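Search this site
Enter keywords
Go

Power cord packing moves to bigger room at Rowlands

The packing of spare power cords at Rowlands has moved out of the back store and into the large workshop, after staff ran out of space on the old benches. The change took effect on 13th December and will stay in place until at least the end of February.

Rowlands collects used and surplus power cords from offices, schools and repair shops, sorts them by plug type, and sends them out again in cardboard boxes to groups that refurbish computers and monitors. Up to now the sorting and the boxing were done side by side in the back store, which has one window and a door too narrow for a loaded cart.

"We were carrying boxes over each other's heads," said Ffion Yorath, who runs the packing. "A cord is a small thing until you have 700 of them on a bench. Then you can't find your tape."

The larger room has a hard green floor that can be swept in a few minutes, and enough open space between the tables to get a cart through. Tables have been covered in green cloth, which the packers asked for after bare tops in the old store left scuffs on the plugs. The cords are boxed in plain brown corrugated cartons with a lid that folds up and back, so the lid is out of the way while the box is being filled.
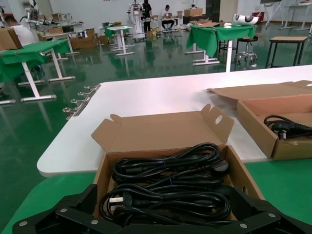
Yorath said the packing itself has changed very little. Each cord is checked for cuts and bent prongs, coiled by hand, and laid in the box with the plug where it can be seen. Cords of the same type stay together. A cord that doesn't match goes back to sorting, and so does any cord with a crack near the plug.

The plug rule is the one that gets argued over. Some packers prefer to tuck the plugs down into the coil, which makes a neater box and keeps the prongs from catching on the cardboard. Yorath wants them near the top.

"The person opening the box wants to know what kind of plug they've got," she said. "They shouldn't have to pull the whole lot out and put it back in again. If it looks a little messier, I can live with that."

Twist ties are still used to hold the loops. Rubber bands were tried for a short time and dropped, as they dried out in storage and left marks on the cords. Tape was ruled out earlier for the same kind of trouble - it leaves a sticky patch that has to be wiped off before the cord can be used.

The next large shipment is for Hurico, a refurbishing shop that has asked for 1,000 cords by the end of February. It will be the biggest single order the packing team has handled. A smaller order for Zisari, which fits out study rooms, is being packed first and should leave within 10 days.

Llinos Parri, who looks after orders at Rowlands, said the Hurico request was the main reason for the move. The back store could hold the finished boxes or the people packing them, but there was no way to fit both.

"We looked at renting space down the road," Parri said. "Then somebody pointed out that we had a good floor and good lights in our own building. It took an afternoon to shift everything, and we should have done it last winter."

Boxes for the order are coming from Estex, which also supplied the cartons used in the old store. The style is the same, with a round hand hole in the lid flap and small tabs along the edge that slot in when the box is closed. Packers had asked for a deeper box, but a trial batch proved too heavy when full, and two of them split at the bottom on the way to the loading door. The team went back to the shallower kind.

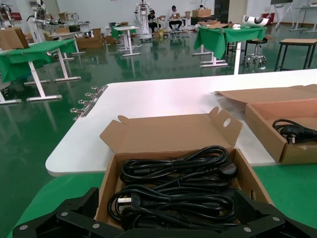
Weight remains a concern. A box of cords is heavier than it looks, and the hand hole is meant for pulling a box toward you along a shelf. It is not meant for lifting. Anyone moving a full box has been asked to close the lid first and carry it from underneath with both hands. Stacks are to be kept to five boxes high or less.

Finished boxes get a paper label on the short side with the plug type, the cord length and the date of packing. Unlabeled boxes won't be accepted at the loading door. Parri said this had been the rule for some time but that a few had slipped through in the fall, and one customer received monitor cords when they were expecting the thinner kind used for radios.

The back store will now be used for sorting only. Bins for loose cords have been put along the wall under the window, and the old benches will stay where they are. Incoming cords should be left there as before. They should not be brought through to the workshop until they have been sorted and checked.

People who drop off cords in person are asked to keep a few things in mind. Cords that are cut through, taped up or scorched can't be reused, and sorting them out takes time away from the good ones. Cords tied in tight knots are accepted, though the team would be glad if they came loosely coiled. Adapters with a heavy block on the end are handled separately and should be handed in at the front desk. Extension cords aren't part of the program at present.

Yorath said there was no plan to change the drop-off hours. She would like a second labeling table before the Hurico order gets into its last weeks, and better lighting over the sorting bins in the back store, where dark cords are hard to tell apart late in the day. Parri said the table has been agreed to. The lighting is waiting on a price.

Once the February order has gone out, the team will decide whether packing stays in the workshop for good. Questions about drop-offs or orders can be left for Llinos Parri at the front desk.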